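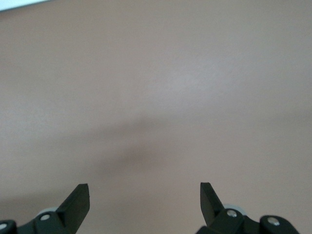 2 Jan 2020

Châu Võ keeps a list of 115 chores. It was drawn up for Plusby, the two-arm manipulation project at Tako in Bomevholm, and covers what a household or a small shop would want done in a working day: clearing a counter, hanging things up, folding, restocking, wiping, sorting, opening packaging. Against 26 of them there is a mark meaning the machine can finish the job unattended, from a starting arrangement it hasn't been given in advance, often enough that Võ is willing to leave the room.

"The rest are in various states," Võ said. "Some work when I set the object down the same way each time. I don't count those. A conveyor can do those."

We spoke in the lab over most of an afternoon. The question I had come with was whether machines can do household or shop-floor chores yet, and Võ's first answer was that the question is badly posed, because a chore is a bundle of unlike operations. Wiping a table is easy for an arm and moving what stands on it is hard. People quote a success rate for the whole and lose the information.

The Plusby hardware is modest. The arms are light, the grippers have two fingers each, and there is a camera near each wrist. The controller, called Tô, takes the wrist images and the joint positions and puts out short runs of motion, which are then checked against new images and replaced. There is no geometric model of the objects. Võ worked for six years with systems that did have one and does not miss it.

"You spent your time maintaining the models. Someone changes the supplier of a hanger and your model is wrong by four millimeters, and the program is confident about it. With Tô there is no hanger in the software at all. There is a picture and there is what the arms did last time the picture looked similar. That has its own problems, but they are different problems."

Plain surfaces are one of them. A tabletop without texture gives the wrist camera little to judge distance by. Shadows help when they fall well and mislead when they do not, and the arms throw their own. In early runs the fingers would descend toward a bare patch of table and slow down well above it, or fail to slow down. Võ's group tried printed mats with a pattern, which fixed the behavior in a few hours and were then taken away again.

"A kitchen doesn't have a mat," Võ said. "If it needs the mat, then the chore is not done. I would put that in writing for anyone who buys one of these things. Ask what was on the table when the video was made."

Much of the current work concerns wire goods: racks, hooks, display fittings, the thin metal articles that a shop handles all day and that a home accumulates by the sink and in closets. They are poor targets. Bent wire is bright along one line and nearly absent beside it, so depth sensors return holes. A finger that misses by a few millimeters closes on air or pushes the whole article over. Parts stick out, and an arm that has a correct grip on one part may sweep another into something on the way up.

Võ's preferred test piece is a white wire rack with short prongs on both sides, ending in off-white coated tips, and a wooden dowel running up through the middle. The dowel changes the task. Wood gives the camera a solid edge and gives the fingers something to press on, so the controller tends to go for it whether or not that is the sensible place.

"We saw it prefer the dowel very strongly," Võ said. "For lifting straight up, fine. For turning the rack around, the dowel can slip between the pads and the rack stays where it was. The arm has done its motion, the camera sees a rack, and everything looks in order. It took us a while to even log that as a failure."

The fix was to record demonstrations in which the operator took hold of the wire on purpose, from both sides, with both arms. Võ wouldn't give a success figure for the rack. The trials had been run by two operators under different lamps and the numbers could not be pooled.

Speed came up next. A person picks up such a rack, turns it and sets it down in a couple of seconds, without looking for most of it. Tô currently allows itself six attempts before it stops and asks for help, and a run that uses all of them is long enough that a person standing nearby will usually reach in. Võ regards this as a serious design matter. A machine that is left alone may be slow. One that shares a counter with somebody has to be either quick or obviously idle.

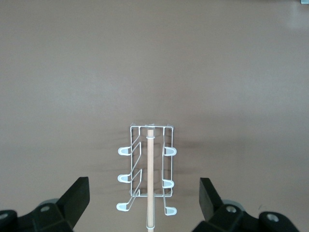 Detlef Ackermann puts the emphasis elsewhere, and said so when I read him part of this over the phone. In his view a store could live with a slow machine tomorrow, provided it works through the night and leaves a record of what it did not manage. What it can't live with is a machine that quietly leaves one fitting in ten facing the wrong way, because someone then has to check all of them and the labor saved is spent again. He would take 26 chores with a reliable list of exceptions over the full 115 without one.

Võ had heard the argument before and agreed with the accounting. "The exceptions list is harder than it sounds. To write down that you failed, you have to notice. With a cup on a shelf, the cup is there or it isn't. With a rack, what is 'wrong'? It's a bit rotated. It's on its side but stable. We have a separate check that looks at the end state, and it disagrees with me more than I would like."

The check compares the last wrist images with examples of finished work. It is good at absence and poor at orientation. Since early fall the group has been labeling end states by hand, with two people judging each one, and the cases where the two people disagree have turned out to be numerous. Võ sees no way of training a machine to a standard the staff do not share, and has asked for written acceptance criteria for every chore on the list. Fewer than half have them.

As for homes, Võ was short. Nothing in the lab is ready to be left in an apartment with a child or a dog in it. Force limits on the arms are set low, which makes them safe to bump into and also too weak for a full laundry load or a stuck drawer. Raising the limits means certifying the arms over again. Shop stockrooms after closing are the likelier place – flat floor, known lighting, no one underfoot – and Tako is discussing a stockroom trial to begin in February, with one cart, two arms and a restricted set of chores. Folding is not in the set. Neither is anything involving liquids.

I asked which item on the list Võ would most like to see marked next.

"Number 41, untangling hangers. We have tried it with three versions of Tô. The first pulled until the force limit stopped it. The second one shook them, which works sometimes. The third puts them down and goes on to another task."

Whether the third behavior should be scored as a failure is still being discussed. Võ has it down as a failure for now.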